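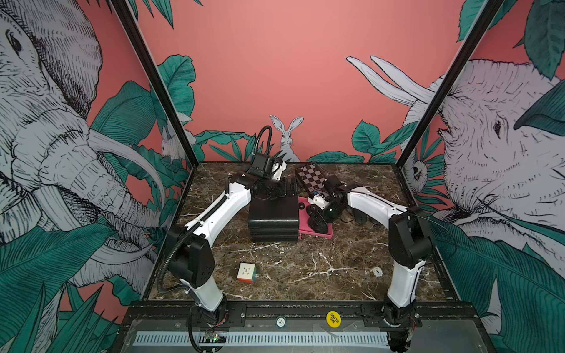 Isn't a secretary's signature still a signature, a reader wanted to know after my last thread, and shouldn't it be worth at least half? Sure. It is a signature. It belongs to the secretary.

2024-12-12

Anyway, lot 268 at Simões. Cataloged as a typed letter on governor's letterhead, "boldly signed," with light toning and two mailing folds. I have been outbid on boldly signed things for years, so I looked.

The letter thanks a dentist in Kisatmont for a ham. It runs to four lines, and one of them is the date. As a window onto the great questions of the era it's a small window, facing the ham.

I like these, for the record. Everybody wants the famous speech copied out by hand. I want the thank-you notes. People in high office got sent an awful lot of ham.

Trouble is the signature. Every letter stands up straight, with the same pressure from start to finish. The man's real one looks like he was signing on horseback and the horse had somewhere to be.

Compare any land grant he signed in his first term. The capital starts with a hook and the last three letters give up and become a line. On the ham letter you can read all of them, even the vowels.

Also there are typed initials in the bottom left corner, lowercase, after a slash. Whoever typed this letter was proud of her work and, I suspect, her penmanship.

I wrote to Simões. They wrote back that the piece comes with a certificate from Zarkon. I own three Zarkon certificates. They are printed on lovely paper.

Hammer price, with premium: $2,116. I had it down as a $50 letter, and I'd have paid the fifty gladly and hung it in the kitchen.

Whoever won it, congratulations, and please don't let anyone dry mount it. Kolora does a decent hinged mat with UV glass if you ask for the archival one and not the "museum style," which is a color.

Next sale is in January. There's a receipt for a mule I have my eye on. Unsigned, so at least we all know where we stand.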